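Home Reviews Grippers Arms Cameras Forum About Contact

Plinora three-finger gripper: a long look after a summer of bin picking

August 2, 2021

I have wanted to write this one up since May, when the Plinora first came out of its box, and I kept putting it off because every time I sat down to do it the thing did something that changed my mind a little. So please forgive me if this rambles. I've grown fond of this gripper, and I'd like to be fair to it and also to the one it replaced, which served us well for a long time and is still on the shelf with its cables neatly coiled (mostly).

We do bin picking, which is to say we put household things in a bin in whatever mess they land in and ask the arm to take them out again. It is slow, fussy, cheerful work, and it is very hard on fingers. Our old gripper was a Trandale parallel jaw, two flat pads that open and close, and if you have only ever picked up boxes and blocks I would tell you to buy the Trandale tomorrow and be happy. It never complained. But hand it a bowl lying at an angle, or anything stuffed, and you could watch it squeeze the air next to the object with great confidence.

What you get

The Plinora ships with the gripper itself, a flange plate, a power cable, a data cable, and a controller box about as big as a lunchbox. The fingers are jointed metal and they wrap a bit as they close, so you get something closer to a grasp and less of a pinch. The manual is good! I don't say that often. It has proper drawings, and the page on bolt torque is where you would look for it, at the front.

Mounting it took me most of an afternoon, and I'll admit a good part of that was cable dressing. We have it on a KUKA, and there is a real art to leaving enough slack for the last joints to turn without leaving so much that you catch a loop on the wall of the bin. My advice is to leave a generous arch over the wrist, tie the bundle down once at the joint, then run the arm slowly through every pose you expect to use before you trust it. I skipped that last part the first time and pulled a connector loose. My own fault entirely.

How it picks

For the comparison I ran 2000 attempts with each gripper, using the same bin, the same box of odds and ends, and the same grasp planner, which is Pulomside with its stock settings. I like a mix of soft, hollow, and awkward things for this. A plush animal, a bowl, a cup on its side, and a big hairbrush will teach you more about a gripper than a whole crate of wooden cubes.

The Trandale missed or dropped 667 times. The Plinora missed or dropped roughly 200. I was expecting an improvement, but I went back through the logs afterward to make sure I hadn't mixed up my folders.

Where it shines is round things. Cups and bowls used to be a coin toss for us, especially tipped over, and now the fingers close around a rim or over the side and simply hold on. Plush toys are nearly as good, though you do want to lower the closing force or you end up with a fistful of fabric and a very long lift while it stretches. The weak spot is anything thin lying flat against the floor of the bin. A brush handle is fine if the tip is raised a little. If it's flush, the fingers tend to skate along the metal, and you will hear it, and so will everyone down the hall.

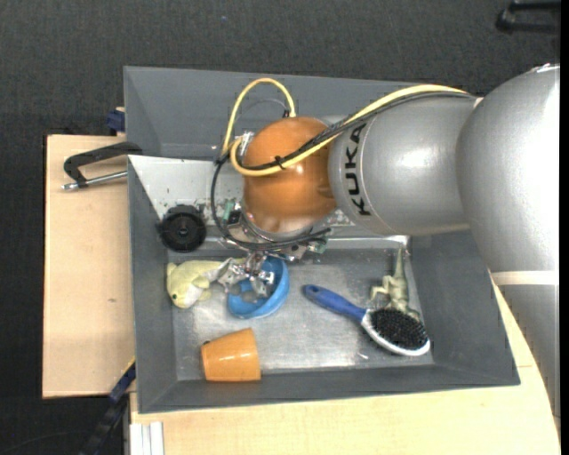

Things I'd change

The fingers are wide when they're open, and in a crowded bin that means they brush up against the neighbors of whatever you wanted. You can limit the opening in software, but the setting is buried two menus down and it forgets itself when the controller restarts. I've taped a note to the controller.

I would also love a softer fingertip. Kováčik sells rubber sleeves that slide on over the metal, and I tried a set of them for a week. They help with the thin items, they hush the scraping considerably, and they start to roll up at the ends sooner than I'd like for the price. If Plinora offered a molded tip of its own I would order it the same day.

And the gripper is heavy! On a big arm you won't care. On a small tabletop arm I would check the payload chart twice, remembering to count the flange plate and the weight of whatever you mean to lift.

Would I buy it again?

Yes, for mixed bins, and without much agonizing. If your parts are all flat-sided and all alike, save your money and get the Trandale, which is simpler to mount and much easier to wipe clean. I'm keeping ours for exactly that sort of job. The Plinora stays on the arm through the fall, and I'll add a note to this page once the finger joints have some more wear on them.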